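Minutes of project meeting, 4 Jun 2018
Present: Aled Gwilliam (chair), Morais, Stoner

1. Minutes of last meeting
Approved with one correction: the number of recorded runs in April was 241.

2. Results of the cloth method
Morais reported on the new way to choose the grasp point. The old method took the highest point of the cloth. The new one looks first for a fold and scores it – this takes longer, but fewer grasps are lost on flat parts. The full set has now 1207 labeled views. Stoner asked if two cloths of similar color were tested together. Not yet.

3. Lounge setting
It was agreed to keep the lounge as second setting, with the orange blanket on one blue sofa and the red cloth on the other. The small white items on top of the red cloth are labeled as a separate class.
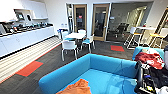
4. Actions
Stoner: compare both methods on the same views.
Morais: send the label rules to Gritusa.
Aled Gwilliam: ask Jernero for two more licenses.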